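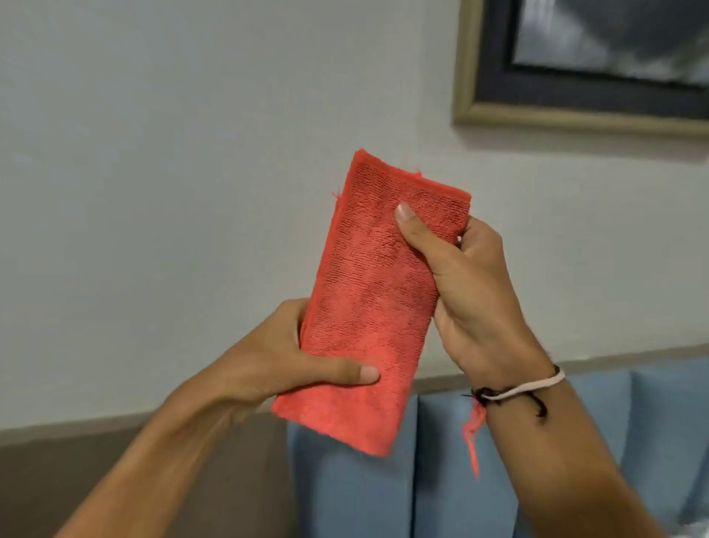 What does a robotics club do before it has a robot? Ours records people doing chores and labels every clip by hand.

Our project this term is wiping flat things: tables, shelves, glass in frames. The arm comes in May. Sofia Paiva runs the labeling and I do the scripts.

Each clip gets four labels: reach, hold, wipe, release. We planned on 100 clips per chore and cut it to 40 when we saw how slow labeling was.

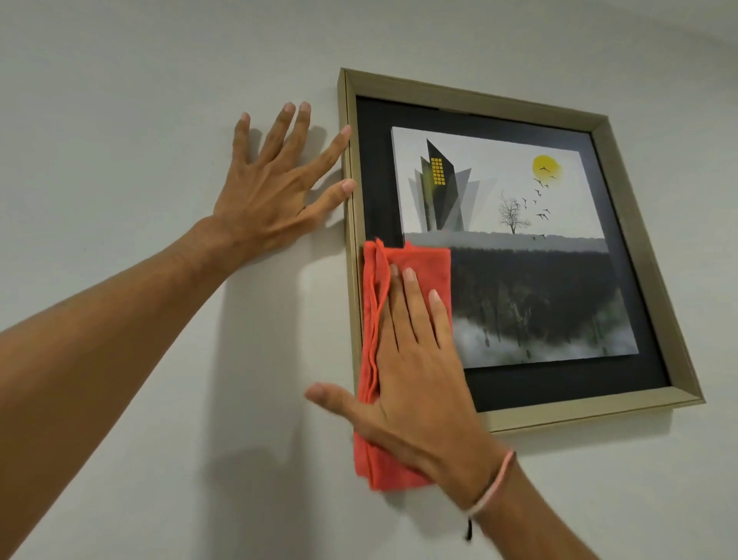
The hard label is hold. One hand steadies, the other wipes, and our first sheet had a single column for both. Recep Tatlı split it into left and right on Thursday, so I'm redoing the first 20 clips.

Shahab Mousavi wants pressure as a label too. We can't get that from video, so it's off the list for now.

Next up is the export script. It still skips clips with two wipes in them.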